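Follow-up on the grip fault at the Prornwood bench. Short version: the right arm kept reporting a good grasp on the tray when it had closed on air, and it took me far too long to look at the fingertips.

The task is a two-arm job. One arm works the wrapped block, the other takes the tray by its side wall. Out of 343 logged cycles, 8 ended with the grasp flag set and no tray. No torque alarm, no position error.
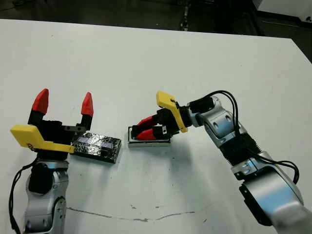 Why did the controller accept an empty grasp?

It only checks that the fingers stopped short of the commanded width. If one pad meets the other early, the fingers stop short and the flag goes true.

Szabolcs Szabó suspected the wrist cable first, and we lost most of a day swapping it. Hoi-yan Chu then plotted closing width against cycle number. The bad cycles stopped roughly 2 mm early, always at the same value. 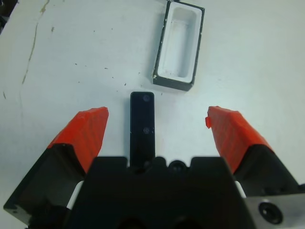 A loose bit of pad standing proud on the inner face would give that reading. New pads go on tomorrow. I have also added a second check: after closing, lift 3 mm and compare motor current with the empty-hand baseline. The threshold still needs tuning, as the tray is light.

Until that is done the speed cap stays on and both arms get powered down before anyone reaches onto the table.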